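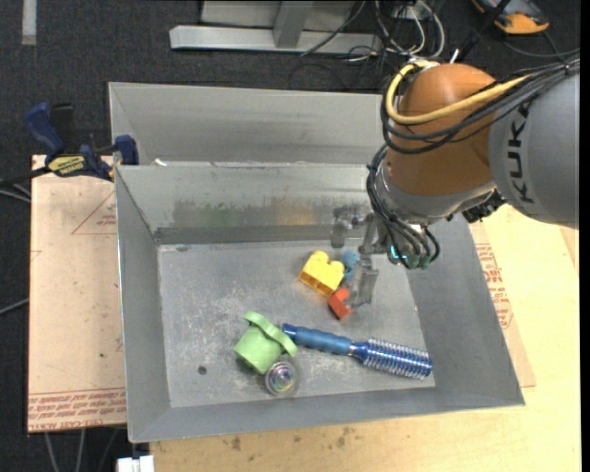

4. Loading an embargoed book into Yazzie

This section covers political memoirs, ministerial diaries and anything else a publisher has asked you not to talk about yet. For ordinary review copies, go to Section 6 and enjoy the quiet.

Before you start you will need the publisher's embargo letter, the proof as a searchable PDF, and an editor account. Reporter accounts can read a proof but can't load one, however urgently they ask.

1. Sign in and choose Books, then New Embargo.

2. Type the title exactly as it appears on the embargo letter. Former ministers tend to change their subtitles late, usually to something with "fight" in it. You can edit the title afterwards.

3. Set the release date and time. Dates are written out in full, for example Wednesday, March 22, 2023. Check the time zone. The Brustadov office runs an hour ahead of Anivville, and an hour is long enough for a revelation to stop being one.

4. Drag the PDF into the grey box. Files may have up to 803 pages. Longer memoirs must be split in two, a service their editors might have considered.

5. Wait for indexing to finish. The status changes from Reading to Read. You are not expected to do the same.

6. Under Access, add the people who may open the proof. The limit is 20 per title.

CAUTION: Do not add a group address. "Politics Desk" looks like one name and behaves like a public meeting.

7. Press Lock. Each reader now gets a copy with their own name running across every page.

Note: The watermark can't be turned off. It can be made paler under Display, if you find your own name tiring.

4.1 Marking extracts

Highlight a passage and choose Extract. Yazzie counts the words and compares them with the allowance in the publisher's letter, which you enter in the Terms box. If you leave the box empty, the allowance is set at 3,504 words across all stories. The counter turns red when you pass it. Trimming the adjectives usually brings it back.

Tag health disclosures, family quarrels and accounts of private meetings as Sensitive. A tagged extract needs a second editor's approval before it can go into a story.

4.2 If the embargo breaks early

1. Open the title and choose Broken Elsewhere.
2. Paste in the link to the rival story.
3. Ring the publisher. Yazzie will not do this for you.

The title stays locked until an editor enters the release code. After 3 wrong attempts the code is cancelled, and a new one must be requested from the Asstead support desk, open on weekdays until six.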